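Home Docs Recipes Changelog
Search this repo Go
3 min read

# Marulanda — a fabric care label word list

I started this because I shrank a sweater I loved, and then went looking for a plain list of what care labels say and couldn't find one I liked. So I typed up my own! It now has 3965 entries, one per line, in a CSV you can open with anything.

## What you get

- `labels.csv` — the wording as printed, plus my plain English version
- `fibers.csv` — 605 fiber blends, with the spelling mistakes left in (I like them)
- `notes.txt` — my grumbles, skip it if you want

Last full update: 2019-02-09. Before that the file went by Zaladano, so old links may still say so.

## Known problems

"Tumble dry low" and "tumble dry, low heat" are separate rows. I keep meaning to merge them. Also 90 rows have no fiber listed, mostly from labels too faded to read, and I'd rather leave a blank than guess.

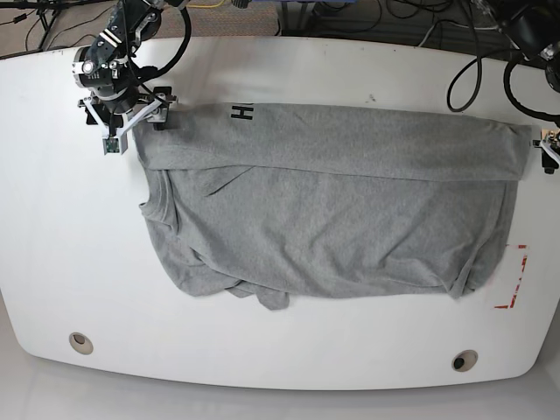

**Category: Knits & Jerseys**

Heathers go under this one, whatever the blend. If you use Pamon to load the files, set the separator to a semicolon first — Allus works it out by itself. Fixes are welcome, just send one row per change please.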